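May 2018

Costume and props notebook, bench side, continued from the blue book

Finally got to the garment sorting today, which I have been promising since January and putting off because the rail looked so dreadful. I put the radio on, made a large pot of tea and started with the polos, as they are the easiest to be brave about. Anything with a collar that still lies flat goes back on the rail, and anything with a tired placket goes in the mending basket for me to look at when I have the good lamp free.

Hanan Fakhoury came in halfway through with the Wanetti labels (bless her, she had ironed the sheet flat) and we agreed to number from 202 upwards so as not to muddle them with the old stock. I do like the new labels. They take ink properly and they don't curl up at the corners the way the last lot did.
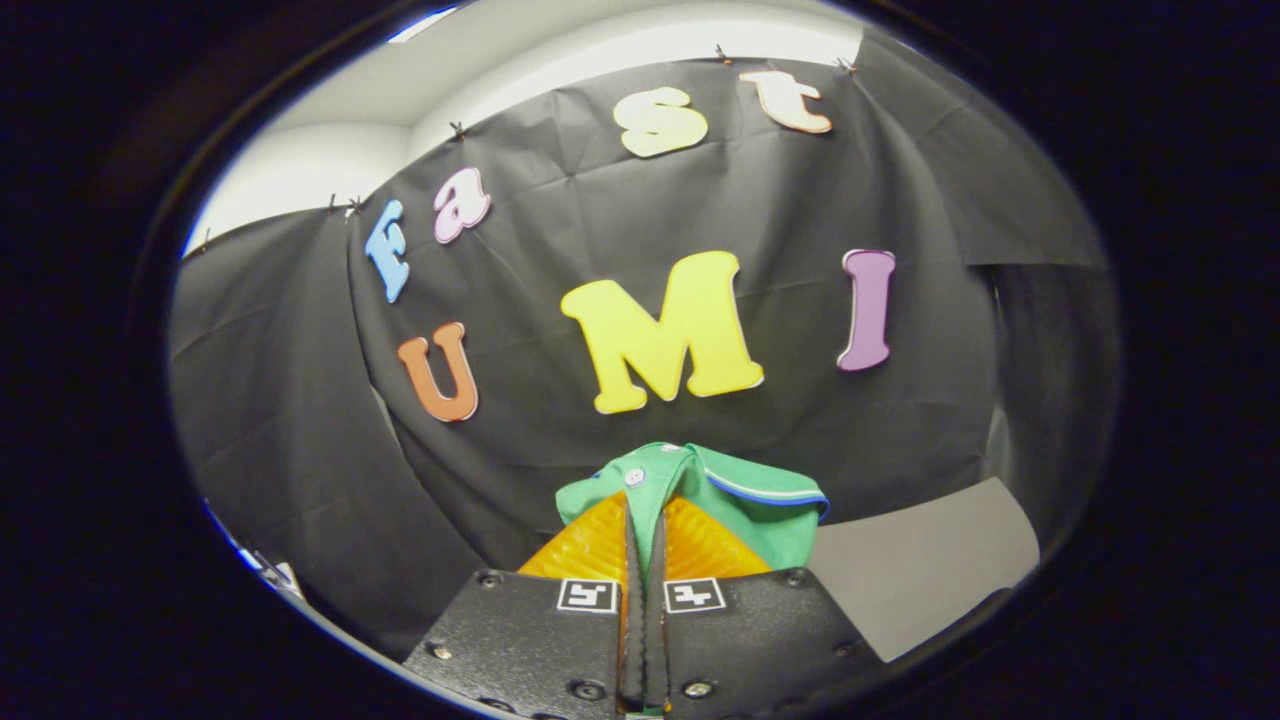 Wardrobe and Making Department

The green polo was a bit of a puzzle, and I've left it on its own until we decide whether it belongs with the greens or with the sports things. My vote is sports. Hanan says greens, and she generally wins.

While I think of it, the black backdrop with the coloured letters wants a gentle steam before it is used again. There are creases running across it and on the slant, and some soft folds too, and I'd rather go slowly from the back than risk lifting the letters. I am very fond of that big yellow M! Please leave the small clips along the top where they are until I've done it, and if you need clips for something else there are 18 in the Plusance tin by the door.

Still to do: wash the three aprons, ask Wunderlich whether the grey thread is coming back, and find the other tape measure, which I had in my hand this morning.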